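Drelteck Hand Gripper Pair, build kit

Home / Workshop builds / Grippers and tools
Page updated March 15, 2022

The Drelteck is a pair of hand-held grippers you put together yourself, one for each hand. We drew up the first set at the Bostberg shared workshop in September and have been rebuilding it ever since, and I'm still finding excuses to pick them up! If you're putting together a robot arm at home and want to try out a jaw shape before you commit a motor to it, a hand tool like this gets you there in an evening.

What's in the kit

Black plastic body parts for two grippers
Two sets of jaw fingers with flat black pads
Two gray triangular top brackets
Brass threaded inserts
Screws, bagged by size
Cables, one per gripper

You'll need a soldering iron with a clean tip for the inserts and a small hex driver. Go slowly with the inserts. Push, wait, push again, and check with a square before the plastic sets (I've cooked a couple by rushing, and a crooked insert will fight you for the rest of the build). The brackets go on last, after the cable is in.

Plan on 3 hours for the first gripper and a lot less for the second. Our own first build had 17 separate plastic parts per hand. The current one is down to 10, and it comes apart for repairs without disturbing the cable.

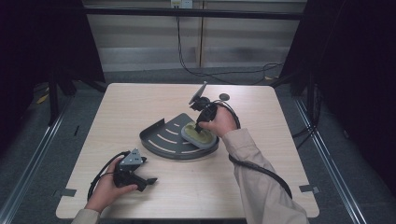
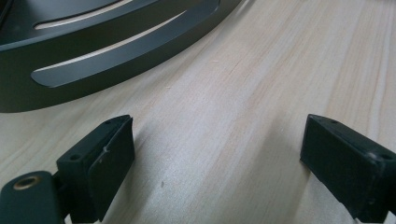
A Drelteck pair at the table with the slotted gray tray.

Flat pads were the big change in this version. The old ones were ridged, which felt great on foam and terrible on anything thin. The new pads bolt on, so you can print your own shape, or glue on a strip of rubber if you work with slippery parts. I'd leave them bare for the first week and see what you miss.

Cable routing deserves a minute too. Let it hang in a loose loop off the back of the gripper and run it along your sleeve. Pull it tight and you'll feel it every time you turn your wrist.

Fits and doesn't fit

The top bracket takes Bajwa plates directly. Ostodico plates need the spacer, sold separately, and the longer screws from bag C. Older Bostberg workshop fingers will bolt on, but the pads won't line up and I'd print new ones. Left and right bodies are different parts, so check the letter inside the shell before you set any inserts.

Spares

Pads, fingers and brackets are all sold singly. The print files come with the kit and you're welcome to change them. One run of test squeezes on a bench jig got to 1,508 before a finger screw backed out, so put a dab of thread locker on those two and look at them now and then.

If you've made a pad shape that works well, send it in with a note on what you use it for. The good ones go in the shared parts folder.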